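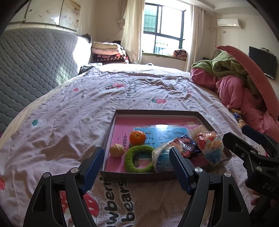

Home | Features | Rooms | Food | Archive

The Tray on the Bed

November 28, 2020
By the Features Desk

Every home I have ever loved had a snack tray in it somewhere. My grandmother kept hers on top of the radio. A cousin in Skavthorpe used the lid of a boot box, which got softer and softer at the corners until one New Year it gave up completely and we were finding peanuts under the dresser until March. I have lived in apartments with no proper table, no oven and once no door on the bathroom, and there was still a tray.

So when I started asking readers about the small things that make a bedroom feel lived in, I was thrilled that the tray kept coming up! We got 231 letters and emails, and I read all of them with a pot of tea and a growing appetite. Plenty were about lamps. A few were about curtains (you people have strong feelings about curtains, and I'm with you, sheer white ones are lovely when the morning is bright). But the ones I kept reading out loud to the rest of the office were about trays, and bowls, and tins, and whatever else gets carried to bed on a cold day.

My favorite kind is the plain shallow cardboard one. It weighs nothing. It doesn't clink. If you line it with a bright printed sheet, pink and blue for instance, it looks like you made an effort, and when the lining gets sticky you swap it for another. And it sits flat on a mattress, more or less, where a china bowl will tip the second somebody reaches for the remote.

Then comes the best part, filling it. I believe there should always be a mandarin. A small one, with a good strong orange color, because it perfumes the whole bed when you peel it and it makes everything around it look more cheerful. After that you want some candy in a clear bag, the kind in several colors, so people can argue over who gets which. You want one or two wrapped snacks in loud packaging, red and blue or whatever the store had. And there should be something in there that isn't food at all. A fuzzy green ring of a toy, say, that was put down for a minute and became part of the arrangement. Every good tray has a lodger like that. Ours at home had a thimble for years, and I'd have been upset if anyone had moved it.

One reader wrote from Lumanlan that she judges a guest room by whether there is anything to nibble within arm's reach of the pillow. She has stayed in 21 guest rooms belonging to relatives (she keeps a list, bless her) and says she can remember what was in the dish in nearly all of them, but not one of the paintings. I believe her completely.

The bedding matters too, of course. I have a real weakness for printed sheets, and I'm so happy they are showing up again in people's letters. Strawberries on pale lavender with little flowers in between! Big dark lettering along the edge that says "strawberries" and "bears," as though the sheet were reading you its own table of contents! I grew up with beige, and I would have given anything for a sheet like that. It makes you want to sit on the bed in the middle of the day, and a tray in the middle of a strawberry patch is about as near as a November afternoon gets to a picnic.

Around it you need softness in quantity. Blankets folded in a stack at the far end, pink and cream and a dark red plaid, ready for whoever turns up. A quilted gray cover over the headboard so you can lean back without a cold hard bump behind the shoulders. A heap of quilt on one side that hasn't been straightened, and please don't straighten it on my account, I would much rather get into a rumpled bed than a perfect one. I even like a little folded blanket on the windowsill. Sills get chilly, and it makes a fine spot for an elbow.

I tried all of this out myself over a long weekend in Sallent, in a rented room above a shop called Zarkell that sells buttons and ribbon. The room had a big bed, a television on the wall and hardly any floor, so the bed was the sofa, the dining room and the card table. I cut down a carton from the shop downstairs, lined it with gift wrap, and spent far too long choosing what went in. By the second evening we had eaten 30 mandarins between us and the whole place smelled wonderful.

A few practical notes from the letters. Keep the sides low, so small hands can see in. Put the heavy fruit toward the middle. Leave a corner free for peel and wrappers, or bring a second, smaller tray for them, and shake the sheet out of the window before bed, candy crumbs are murder on bare legs. Refill it in the morning, while the kettle is on.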